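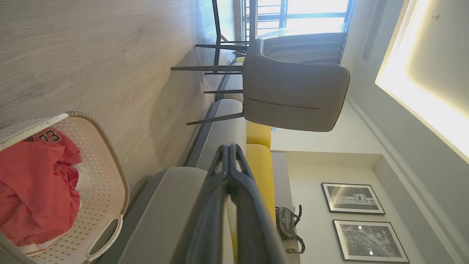

Sajib Mollah wrote after delivery to ask whether the perforated sides let enough air through for football kit to sit overnight, and whether the basket could stand on a floor with a wood-grain finish without marking it. Both points are covered in the notes further down.

Kindden Laundry Basket, white
Item 3297
Supplied by Truseck Home

General
One-piece plastic basket for carrying and short-term storage of household laundry. Open top, no lid. The rim is rounded and carries no sharp moulding line on the upper face. The sides have a repeating pattern of small star-shaped perforations. The handle cutout is moulded into the body, so there are no clips or hinges to work loose.

Specification
Material: polypropylene
Colour: white
Capacity: 40 litres
Base: closed, four moulded feet
Stackable when empty: yes
Assembly: none

Ventilation
The perforations allow air to pass through the load from the side. This is adequate for worn clothing awaiting a wash. Wet sports kit should be hung up first; a basket of this size packed to the rim dries slowly in the middle, whatever the side pattern. Heavy items such as towels and jeans go at the bottom, shirts and jerseys on top.

Floors
The feet are smooth and can be used on laminate, vinyl, tile and sealed timber. Lift the basket to move it. Grit under a foot will scratch a floor if the basket is dragged, particularly when full. Wipe the feet now and then.

Use in living areas
The white finish was chosen for baskets that spend time outside the utility room, for instance beside a sofa while washing is collected or folded. Keep clear of radiators and stoves. Long periods in direct sun may yellow the plastic slightly – this does not affect strength.

Cleaning
Warm water and washing-up liquid. A soft brush clears lint from the perforations. Do not use solvents or scouring powder. Not suitable for the dishwasher.

Packing and orders
Trade cartons are packed nested, 144 baskets to a pallet. Single baskets are sent in a paper sleeve. The grey version was withdrawn in November and will not be restocked.

Page last revised 29 Jan 2026. Trade enquiries to Jana Teuber at Truseck.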